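Setia opens its robot workshop to visitors this December

Forty places on each tour, with live picking and wiping-down work at the benches

Setia will hold an open day at its Waveck site in December. Visitors will be able to watch the company's robot arms at work, talk to the staff who run them and try the hand controls for themselves. Entry is free but places must be booked.

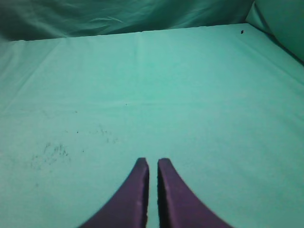
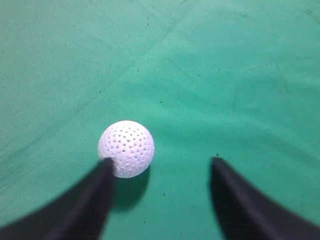
Gripper fingers over the cloth-covered work surface at Waveck

WAVECK, December — Setia, which builds and tests robot arms for light handling work, is opening its workshop to the public for the first time since it moved to Waveck. The open day will run from 10am to 4pm, with the last tour leaving the front desk at 3pm.

The company has room for 400 visitors over the day. They will be taken round in groups of up to 40, and each tour lasts a little under half an hour. There will be a break in the middle of the day when the arms are switched off for checks, and the canteen will be open to visitors during that time.

The tour begins in the fitting room, where grippers are put together and fixed to the arms. Fingers of several shapes and colours will be laid out on a table and visitors may pick them up. Staff will show how a pair is changed over, a job that is done by hand with a single tool.

From there each group moves to the handling benches. The benches are covered in green cloth, and the arms work over them with a small camera mounted close to the gripper. What the camera sees will be shown on a large screen, so that people standing at the back can follow the work from the gripper's point of view.

Two kinds of job will be shown. In the first, the arm has to find a light object such as a perforated white ball, bring its fingers down on either side and lift it into a tray. A ball of this kind weighs very little and rolls if one finger touches it before the other, so the arm must line itself up before it closes. In the second, the arm is given a patch of loose specks on the cloth and has to clear them with a wiping pad. Setia uses the second job to find out how well the camera picks up small marks on a soft surface.

Not every attempt comes off. The company has decided to run the benches at the open day as it does in an ordinary working week, and missed picks will be left to play out in front of visitors. Staff will explain what went wrong where they know, and will say so where they do not.

The arms at Waveck made 4,000 practice picks in the run-up to the open day. These were carried out under the settings that visitors will see, with the same cloth, the same lamps and the same speed limits. The balls used were bought in from a sports supplier. No changes will be made to the arms between the last practice session and the first tour.

The final stop is the controls room. Visitors aged eight and over can take a turn at steering an arm by hand, using a pair of grips that open and close the fingers on the bench. Each turn lasts three minutes. Turns are given out at the door of the room and cannot be booked ahead. Children under 16 must have an adult with them throughout the visit.

The open day has been arranged with Triston, the training centre in the next street, which will have a stand in the entrance hall. Its staff will give out details of evening courses in machine fitting, basic electrics and robot programming. The courses are open to people with no earlier experience, and Setia has agreed to take learners on short work placements from the spring.

Chien, the company that supplies the workshop with its camera mounts, will also be present. It will show a cutaway mount and a set of worn parts taken out of service, with the hours each one ran for written on a card beside it.

Setia moved to Waveck from a smaller unit which had no space for the public. The new workshop has a floor area of 449 square metres on one level. A marked walkway runs the length of the building and keeps visitors at a safe distance from the moving arms. The walkway is wide enough for wheelchairs and pushchairs, and there are seats at each stop. Large bags should be left at the front desk.

A quieter tour will be held at 10am for people who would prefer a smaller group. The large screen will be on but the sound will be off, and the hall lighting will be turned down a little. Those who want a place on this tour should say so when they book.

Visitors may take photographs at all the stops except the controls room. Flash must be switched off near the benches — it upsets the cameras on the arms and the job then has to be started again.

Parking at the site is limited to disabled badge holders on the day. Other visitors are asked to use the public car park behind the station, a ten-minute walk away, or to come by bus. Cycle racks are beside the main gate.

Booking

Places can be booked through the Setia website or at the Triston front desk. Each booking is for a set tour time and can cover up to six people. Any places not taken up will be given out at the gate on the day, starting with whoever is first in the queue.

Schools and colleges

Group visits for schools and colleges will be held separately in the new year. Teachers who would like to be told the dates can leave their details on the booking page.

ENDS

Notes to editors

Setia designs, builds and tests robot arms and grippers for light handling work. Its workshop and offices are at Waveck.

Members of the press are welcome at any of the tours and do not need to book, but should report to the front desk on arrival. Filming at the handling benches can be arranged before 10am by writing to the press office in advance.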